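Flodik Finger Pad Kit, reviewed after six months on one cell
Posted 7/8/22 by Dymphna Kinsella
Filed under: Grippers, spares, regrets

I look after one two-armed cell at Burkbridge. It picks up dishes and puts them somewhere else, which my mother could do at four times the speed while on the phone. My share of the work is mostly fingers. Fingers wear, fingers work loose, and then the arm drops a plate and everybody looks at me.

In January I got fed up with cutting my own pads from sheet rubber and ordered the Flodik kit from Nic Giolla. It cost 70 dollars and came with 14 stick-on pads, a scraper, a thickness gauge, a tube of primer and a booklet in which the word "simply" does a lot of heavy lifting.

The pads are good. I'll say that early so the people at Flodik can stop reading. The claimed life is 3000 picks, and my first set got past that before a corner lifted. They grip glazed dishes well and peel off in one piece, provided you peel them before they start to go gummy. After that it's you, the scraper and the rest of your afternoon.
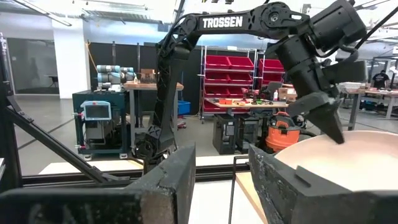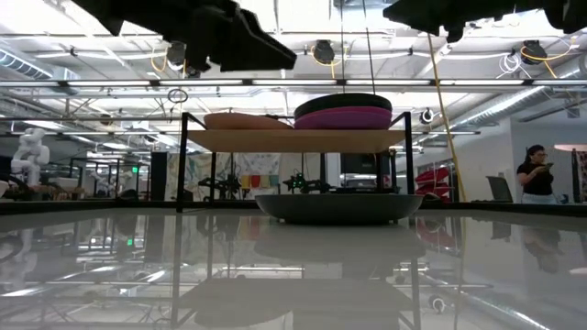 Primer is where the kit and I fell out. The booklet wants one thin coat, left for 12 minutes, on a finger that is "clean and smooth." I'd like to meet this finger. Mine have chalky gray wear down the edges and pale scratches all over the face, like the black blocks at the bottom of the first picture, and one thin coat on that kind of surface holds until just after lunch. Two coats with a light sanding between them works. So does wiping down with alcohol and leaving the cell alone overnight, if your boss is a patient person.

Then there's the gauge, a little stepped plastic thing for checking that both pads have worn evenly. I laughed at it and now use it every week. If one side is thinner the grip closes off center, and a wide shallow bowl will tip toward the thin side on the way up. I spent two days in spring blaming the wrist calibration for that. The gauge would have told me in a minute, had I not been using it to prop up a monitor.

After a pad change, re-zero the gripper with the fingers closed, then run the lift at low speed with a dish you don't like. The booklet puts this on the last page, under the warranty.

I also tried the Ludmont pads, which are cheaper and left a gray smear on everything pale. Back they went.

Four stars. I'd buy the kit again, and have. Refill packs don't include primer, so order a second tube.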